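**Wemley locker bank, light grey, keyed**

Every changing room, staff corridor and back office ends up with a heap of coats and bags in one corner. The Wemley is a bank of metal doors for putting that heap behind. It comes in light grey, a colour chosen by Celari after what we understand were several meetings, and it goes with every wall we have ever been shown.

Each compartment has its own door and its own lock. Vent slots let the air through, so a forgotten gym kit will make itself known well before the end of term. Please regard this as a feature.
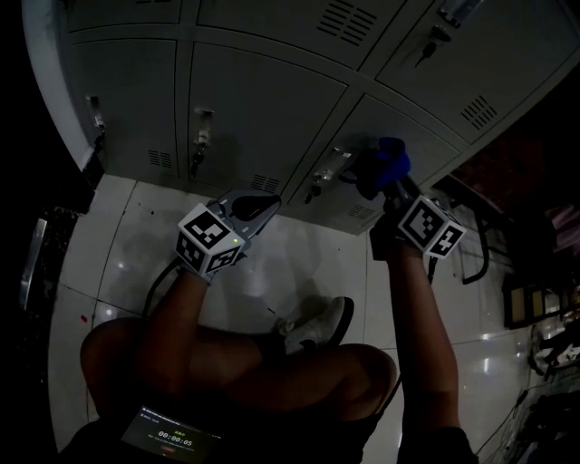
*Wemley doors in light grey, with slotted vents, chrome locks and black-handled keys.*

Keys are supplied two per door. One is for the user and the other is for you, to be kept somewhere sensible and labelled. Replacements are cut to order and take 11 working days – long enough for most people to find the original in a coat pocket.

**Fitting**

Stand the bank on a hard, level floor. Tile is fine, carpet less so, as the doors start to swing open by themselves and people get ideas about ghosts. Fix it to the wall through the holes in the back panel. The Skindon wall kit is sold separately, which we know is annoying.

**Cleaning**

Warm water, a drop of washing-up liquid and a soft cloth. Stickers come off with patience. The marker pen used by 13-year-olds does not.

**Ordering**

Schools and clubs taking 20 doors or more get free delivery to the ground floor. Stairs are extra, and Begay, our carrier, will want to know how many before the van sets off in the morning.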